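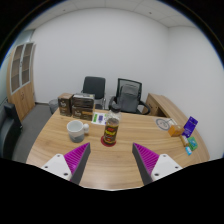
Harkon Workshop Releases Build Files for Hand-Held Two-Finger Gripper

GROSSTEAD, April. Harkon, a shared workshop in Grosstead, today released the complete build files for the Kirnilov hand-held gripper, a two-finger tool that records grasping motions for later use in training a robot arm. The release covers printable parts, wiring, firmware and the calibration procedure.

The Kirnilov was designed and assembled at Harkon by members Zinash Lemma and Iraís Becerra. Lemma was responsible for the mechanical parts and Becerra for electronics and software. The current version is revision 4. Earlier revisions were not published.

Mechanical design

Each finger is a dark gray angled part carried on a white mounting bracket with small screw holes. The inner face of the finger holds a magenta ridged pad, which is the only part intended to touch the object. Pads are replaced without removing the bracket.

The fingers move in parallel and are driven by a trigger in the handle through a rack and pinion. There is no motor in the hand-held version. A robot-mounted version uses the same fingers, brackets and pads, so that contact geometry is unchanged between recording and playback.

"Revision 3 had the pad glued straight onto the finger," said Lemma. "When a pad wore out we reprinted the whole finger, and then the offsets had to be measured again. Separating the two took most of the winter."

Sensing and recording

A wide-angle camera is mounted behind the fingers and keeps both of them in view during use. Finger opening is read by a magnetic encoder on the pinion shaft and logged with the video against a common clock. Recordings are stored on a removable card and copied to a desktop computer after each session.

Test recordings were made on ordinary desks with everyday items. A typical layout has a plastic drink bottle standing on a coaster between the fingers, with a mug beside it and small boxes and packets farther out. Items are not fixed to the surface and no markers are applied to them.

The test set included with the release contains 1216 recordings. Of these, 991 passed the automatic check for dropped frames and encoder gaps. The remaining files are included in a separate folder with the check output attached.

"We left the rejected files in so that people can test their own filters," said Becerra. "The common fault is a loose encoder connector. The assembly notes now call for a strain relief at that point."

Contents of the release

Printable parts for fingers, brackets, handle and camera mount
Pad mold drawings
Wiring diagram and parts list
Firmware source and recording software
Calibration procedure and test sheet
Test recordings

The assembly manual and the Atanasov mount adapter, which fits the fingers to a small robot arm, are supplied as separate downloads. The adapter has been checked for fit only. Load testing is not complete.

Availability

The files are available at no charge from the Harkon project page under release number 752. Printed copies of the manual can be picked up at the workshop front desk. Harkon does not sell assembled units or kits.

Questions about the mechanical parts should be addressed to Zinash Lemma, and questions about firmware or recordings to Iraís Becerra, through the contact form on the project page.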